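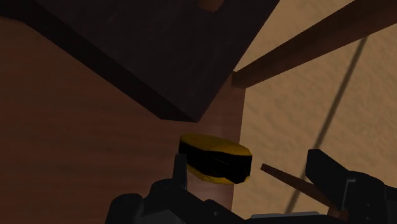
Lurdes Henriques
Data maintainer, Clustedar

Clustedar Kicking Log, version 3
Last updated 2025-09-07

Summary
The Kicking Log is a play-level table of punts, kickoffs and field goal attempts from college football games. Each row is one kick. The table was built for work on field position and hang time, and it is distributed as plain CSV with a separate file for game conditions.

Contents
kicks.csv: one row per kick
games.csv: one row per game, with site, surface and kickoff time
kickers.csv: one row per player, keyed by a random ID
notes.txt: free-text remarks from the charting team

The current release covers 17 teams and 403 games. Of those games, 193 have hang times. The rest have distance and result only, and the hang_s column is left blank.

Main columns in kicks.csv
kick_id: text, unique
game_id: text, joins to games.csv
kicker_id: text, joins to kickers.csv
type: punt, kickoff, fg, pat
los: line of scrimmage, in yards from the kicking team's own goal line
gross_yd: yards from the line of scrimmage to the spot where the ball is caught, downed or goes out of bounds
ret_yd: return yards, negative if the returner loses ground
net_yd: gross_yd minus ret_yd, minus 20 for a touchback on a punt
hang_s: seconds, to one decimal place
result: good, missed, blocked, returned, fair_catch, downed, oob, touchback

How the data was collected
Charting was done from game film by Nuno Antunes and Urszula Krajewska. Hang time runs from the foot meeting the ball to first contact with a player or the ground. Both charters timed every kick in the hang time subset, and the stored value is the mean of the two. Where they differed by more than 0.3 seconds, Ermelinda Bragança timed the kick again and her value was used. This applied to roughly 700 kicks.

Known problems
Wind is recorded once per game, at kickoff. Do not use it as a per-kick value.
Rugby-style punts are not flagged before version 2.
Blocked punts have gross_yd set to 0 even when the ball crossed the line of scrimmage.
Two games have kickoffs out of order. Sort on clock, not on kick_id.

Changes in version 3
Added the surface column to games.csv.
Fixed net_yd on touchbacks, which was 20 yards too high in the June release.
Removed duplicate rows for extra points that were kicked again after a penalty.

Use
Free for research and teaching. Player IDs must not be matched back to names in published work. Send corrections to Rosário Torres with the kick_id and the game clock.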